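Graltwood Robotics Club
Minutes of the meeting held 9th June

Present: Digby Halliday (chair) and 7 members.

1. The minutes of the March meeting were approved without change.

2. Simulation project. The table task has now been run 200 times out of a planned 800. Members agreed to keep the present room layout — wall vent and mirror included — until the first set is complete.

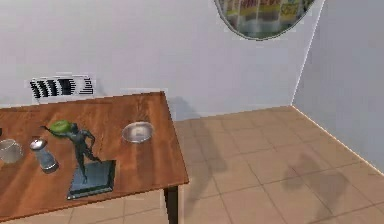 Simulated table with statuette, shaker, glass and metal bowl.

3. Erkesau entry. The chair will submit the form by Friday.

The meeting adjourned at 8:40 p.m.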